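Arnness Pebble 2 – SIM-free handset

The Pebble 2 is a phone for people who have noticed that their phone is mostly a worry. It makes calls, sends messages, shows maps and runs the banking app, and it weighs 143 grams, so you can forget it's in your coat until the coat rings.

It runs Gbeho, the Android-based software Arnness has used since parting company with its last supplier. The parting was not friendly and we won't go into it. What matters is that there's no preloaded shopping app, no second calendar and no assistant asking how your day was. Security updates come monthly. The big yearly update comes in November, or in what Arnness calls November.

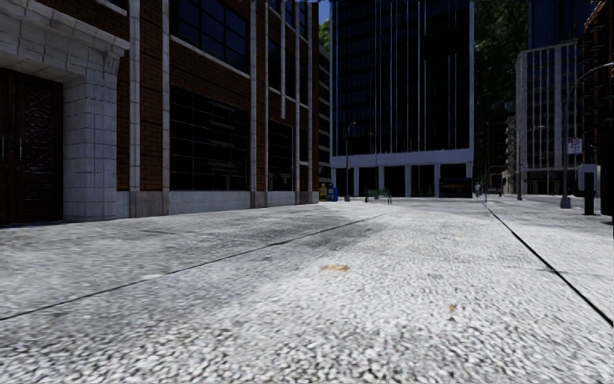 Brick facades and a dark glass tower across the paving.

Battery life is two days if you are sensible and one if you have teenagers. The back comes off with a thumbnail – we know, like it's the old days – and a spare battery costs less than a round of drinks in Skosombridge.

The camera is fine. It has 12 megapixels and one lens, and it does daylight well and candlelight badly. If you photograph weddings for a living, please look at the Rutlow range, where the prices will make you feel more professional.

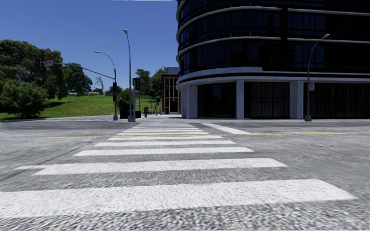

Maps can be saved for offline use, and we'd suggest doing that at home on the wi-fi. The speaker is loud enough for directions in a car, and slightly too loud for the quiet carriage, as several customers have told us.

In the box: handset, one battery, USB-C cable. No plug. You have a drawer full of plugs.

Screen brightness: 600 nits
Weight: 143 g
SIM: 2 slots, nano
Headphone socket: yes
Colours: slate, or a green that Arnness also calls slate
Guarantee: 12 months, parts and labour

Orders placed before noon leave our Skosombridge warehouse the same day. Returns are free if the seal on the box is unbroken.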